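Teaching a two-arm robot to make a bed: is my by-hand footage any good, or should I go all in on remote control?

Posted by Kittipong Saithong in Home Robots > Teaching and Demonstrations

Hello all, and thank you in advance to anyone with the patience to read this through. I have a Stukari two-arm unit on loan until July, and my one big wish is to get it making a bed from start to finish. I've been doing the job with my own hands and recording from eye level, and I've also been driving the arms with the hand controllers. The two piles of data look so different that I'm no longer sure they belong together. 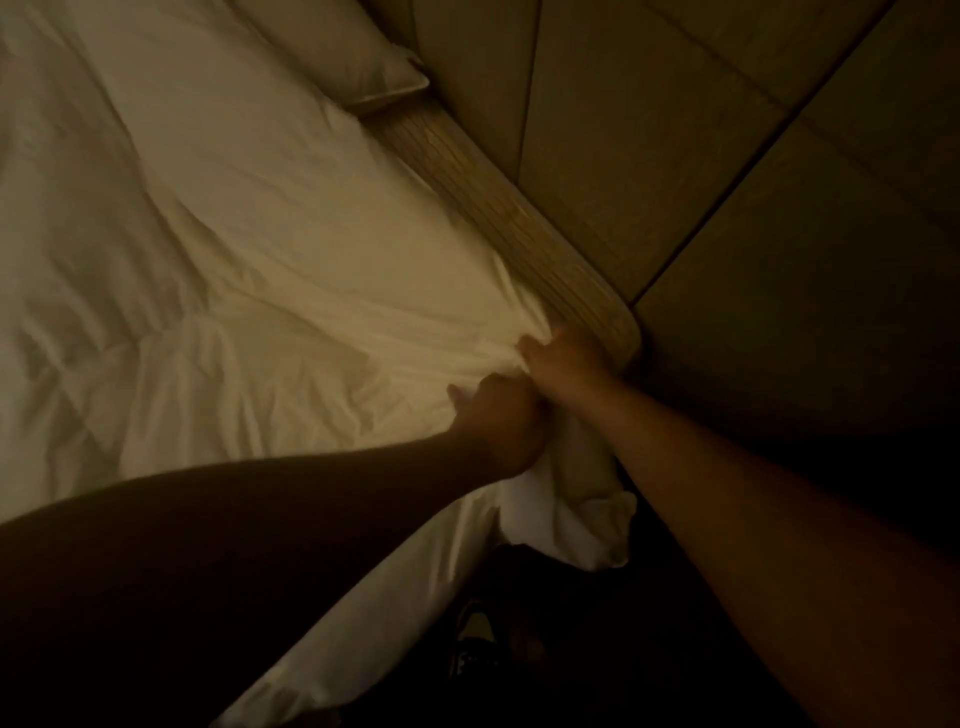
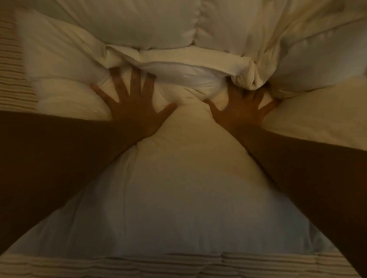
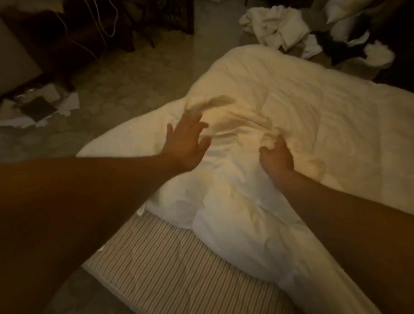

My hands at the sheet corner, the pillows and the duvet, in that order.

So, the details. By hand, I can do the whole bed in four minutes without thinking. By remote control the same bed takes me 19 minutes on a good evening, and the tuck at the corner comes out ugly more often than I'd like to admit. I have 15 full beds done by remote so far and a great many more by hand.

I trained on the two together and the arm goes to the right part of the bed nearly every time, which made me very happy for one afternoon! Then it gets hold of the duvet and just sort of kneads it. It closes, lets go, closes again a little to one side, and never really commits to a pull. On the corner it does grab the sheet, but it pushes down before there's any slack to push.

What I'd like to know is whether I should drop the by-hand recordings, keep them and fix something about how I do them, or quit worrying and collect more by remote. I'd also love to hear how other people split up a long chore like this, as I've been recording each bed as one long take. Sorry for the length, my wife says I write letters and not posts.

Veronika Fankhauser

Hi Kittipong, and welcome! I spent most of last winter on bedding with a pair of Senow arms, so I have a lot of sympathy for you, and probably too many opinions. Get a coffee.

First, please don't throw out the by-hand material. It sounds to me like it's doing what it is good at, getting the robot to the right place. What it can't tell the robot is how hard you're holding the cloth. Look at your duvet picture: your right hand has a fistful of the cover and your left is open just above it. You can feel whether that cover is about to slide. The robot sees some creases next to some fingers, and then it has to guess. I'd bet your kneading comes from there. It has seen plenty of hands near crumpled fabric and not enough of what a firm grip does when two gripper fingers are doing the gripping.

So my advice is to let each pile do its own job. Train on the by-hand takes first, then finish on the remote ones alone. When I mixed mine evenly I got the same mushy behavior you describe, a kind of average between a hand and a gripper. When I ended on remote data only, it cleared up a good deal -- not all the way, but enough that I stopped sulking.

Second, change how you use your hands. The pillow picture has both your hands spread flat with all the fingers fanned out, and that's a lovely way for a person to press on a pillow, but your robot has nothing to match it with. Try doing the bed with thumb and forefinger only, other fingers folded away. You'll feel silly and you'll be much slower, and that slowness is helpful. If you can't do a step with two pinches, the robot can't either, and you've found that out without wrecking a whole evening of remote driving. For pillows I gave up on pressing and went to pinching the two near corners of the case and dragging.

Third, split the takes. I'd cut the chore into the corner tuck, the duvet pull and the pillows, and record each one by itself, beginning from all kinds of messy starts. With one long take, the pillows only ever get seen after a bed you've already made nicely, and then the first time the duvet goes wrong the robot is looking at something it has never met. Mess it up on purpose before each take. My daughter was very good at this part.

On the corner: make the lift its own step. When you drive it by remote, pull the sheet out and away from the mattress, stop and hold for a full breath, and only then push down and under. People run those together into one scoop (I certainly do) and the pause vanishes from the data. Your robot pushing too soon is copying you pretty faithfully, I'm afraid.

One last thing, and I say it kindly: more light! All three of your pictures are dim and yellow, and in the sheet corner one the space between your arms is close to black. White cloth on white cloth is hard enough to read when you can see the folds properly. I put a floor lamp low and off to one side, so that the wrinkles threw little shadows, and it helped me more than a month of fiddling with settings. I'd redo at least some of the by-hand takes that way. Do keep a few of the dim ones though, if you want it to work in the evening.

Do come back and tell us how the corner goes, I never got mine to where I'd show it to a guest.

somboon_workshop

just do more remote. I had 1,920 clips of towel folding by hand and it was still worse than a weekend of driving the arms. cloth is cloth

Steltham Tinkerer

I'd go along with nearly everything Veronika wrote, but I'd add a word about your 19 minutes, because I think that number is hurting you. When a take runs that long there is a lot of dithering in it. You nudge, you look, you back off, you nudge again, and the robot learns the dithering right along with the rest. Go through your remote takes and trim out the stretches where the grippers are open and wandering. Leave the real recoveries in, where you lost the cloth and went back for it, as those are worth having.

Practice a while with the recorder off, too. I drove mine for several evenings before saving anything, and my hands got so much calmer. It's a bit like learning to back up a trailer, you oversteer at first and then one day you don't.

I'd also tidy the floor for half of your duvet takes and leave it messy for the other half. There are papers to one side of the mattress and a heap of white clothes past the far end of the duvet in that third picture, and white clothes near a white duvet would worry me a little. Mine went after a bathrobe once.

I don't agree on the thumb and forefinger business for everything. For the corner, yes. For spreading a duvet I found it so awkward that I moved my whole body differently, leaning in over the bed and blocking my own view with my arms. Use what's comfortable there and let the remote takes teach the grip.

Kittipong Saithong

Thank you both so much, and you too, Somboon! I tried the pause on the corner last night -- lift, hold, one breath, then under -- and drove it that way until my wrists complained. I haven't trained on it yet. I had truly never noticed that I scoop.

Veronika, one small thing if you're still around: when you finished on the remote takes alone, did you keep the three steps as separate skills and call them one after another, or did you join them back into one? I'm leaning toward separate for now, and I've borrowed a lamp from the hallway.

Veronika Fankhauser

Separate! I joined them once and spent a week unjoining them. Start with the corner, leave the pillows for last, and put the lamp on the side away from you so your arms don't shade the cloth.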